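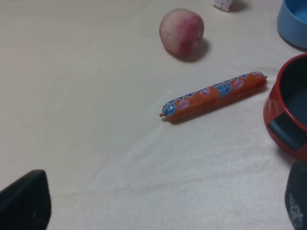
1/12 The Tridthorpe Household Exchange reopens for drop-offs in February. This thread sets out how food and kitchen items are to be sorted at the table before they are shelved. Please read it before your first shift.

2/12 Last year the Exchange passed 2,209 kitchen and pantry items to local households. The goal for this year is 3,000. A consistent sorting method will help us reach that number without adding hours at the Flavia Street site.

3/12 Cover the table with a clean, light-colored cloth and smooth it as far as practical. Small creases are acceptable. Pale cloth shows crumbs and spills clearly, and it should be changed at the end of every shift or sooner if marked.

4/12 Set food down first. Fresh fruit is placed by itself, with space on all sides, and is turned once by hand to check for soft spots. Packaged meat, such as a sausage in a sealed casing, is checked at both crimped ends and along its full length. Any casing that is split, sticky or swollen is to be discarded. Bowls are kept to one side until the food has been moved. 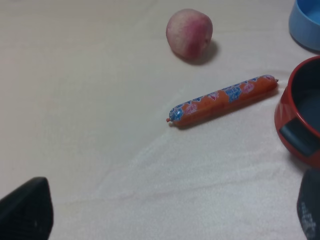 5/12 Bowls. Sort these by use before sorting them by color or size. A bowl made for feeding a pet goes to the animal supplies shelf, even if it appears new. If the intended use is unclear, treat it as a pet bowl. This rule has no exceptions.

6/12 Peaches and other stone fruit do not go into storage. They are offered at the front counter on the day they arrive. Sausages that are sold unrefrigerated may be shelved. Where the label calls for refrigeration, the item goes to the cold cabinet or is declined. Read the label on each one – two similar wrappers may carry different instructions.

7/12 Pots and saucepans. Check that the interior is empty and run a dry cloth around it. Nonstick coatings that are scratched through or flaking are not accepted. Handles should be firm, with no movement when the pan is lifted.

8/12 Bottles and jars. Each must have its own cap and a label that can be read in full. Stand them upright, labels facing the sorter. Do not open a container to identify what is in it, and do not combine partly used containers.

9/12 Any bottle fitted with a brush or applicator is held away from food and cookware until its label has been read. Cleaning and personal care products are recorded on the Droltska sheet, which hangs beside the door.

10/12 Large pots should be placed nearest the sorter, with smaller pans to the side and bottles toward the back. Please leave enough cloth showing between items to lift each one without moving its neighbor. 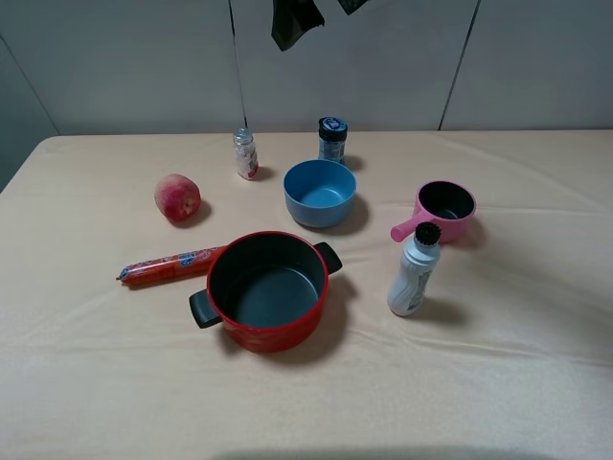
Berhanu Birhane: Is a saucepan accepted if the lid is missing? I have a small one and a larger pot, both in good condition, and no lids for either.

11/12 Yes. Pots and pans are accepted without lids. Loose lids are kept in the Ejigu crate under the counter, and households may try them against a pan before taking it home.

12/12 Drop-offs are received until 2 p.m. Please bring cookware clean and dry, and keep food in a separate bag. Questions may be posted as replies to this thread.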